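Treltness handling trial: minutes, 2025-09-24

1. Dropped cloths
The report blames the folding. The meeting was not persuaded. Stultier logged 3 drops in 100 picks and has tested one kind of fold.

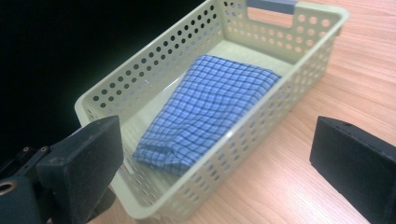
Folded check cloth in the basket, gripper open.

The claim that the fault is cured was not accepted. Stultier to run 200 more picks and send the raw log.

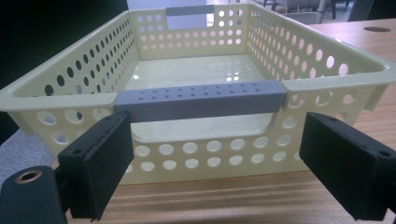

SAFETY

2. Late stop
The stop button was slow on 2 occasions. Ferreira put this down to wiring but brought no test results. Members asked why work had carried on. No clear answer was given. Trial halted until the wiring is checked by Floralton.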